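Speaker notes - "Your first year on a trade body board"

Slide 1, title. Wait for the coffee line to settle. Say thanks to Serpil Aksoy for the invite and for moving me off the slot right after lunch.

OK, so. I spent almost 30 years on the bank side before I ever sat on the board of a trade body, and I walked in thinking I knew how they worked. I'd been paying dues to one forever! Then the first board pack landed and I couldn't follow half of it. Tonight is mostly the stuff I wish I'd asked in month one.

Slide 2, who pays. When I joined Rokis we had a handful of large banks covering most of the budget and a long tail of small lenders paying a flat fee of 1,980 a year. The small ones got one vote each, same as the big ones, and hardly ever used it. Ask for the dues table early. Ask who is behind on them too (people go quiet, ask anyway).

Slide 3, hiring a chief executive. We had two finalists, Kwadwo Akolgo from the regulator side and Carmela Ibarra from inside the membership. Both terrific. The regulator question eats up all the air: how long is the cooling-off period, what can they work on, who can they call. Get that in writing before the announcement goes out. We did it the other way around and spent all of December answering letters.
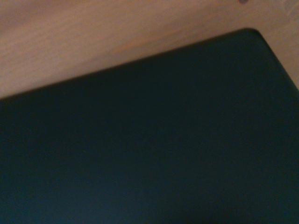
Slide 4, consultation responses. Our reply to the Zirkgate capital paper drew 1,317 separate comments from members, and the staff team was Amr Bouzid plus one analyst. What saved us was a one-page position agreed before anyone started drafting. If you can't get it onto a page, your members don't agree yet, and the long version will just hide that. Pause here, let them look at the picture for a second - dark, flat, no writing on it anywhere - and say that's how much of a position we had when the comment window opened. Then tell the Bindetti story, short version only.

Slide 5, lobbying records. Log every meeting the same day. Lucía Cuesta at Iglesias has a nice simple form for this and she's happy to share it, grab her at the break.

Skip slide 6 if it's past 7:30.

Slide 7, questions. Somebody will ask about merging with the other association. I'm for it, most of my board isn't, and I can say so. If they ask about pay, send them to the annual report, page with the committee fees.

Leave the clicker on the lectern for Serpil.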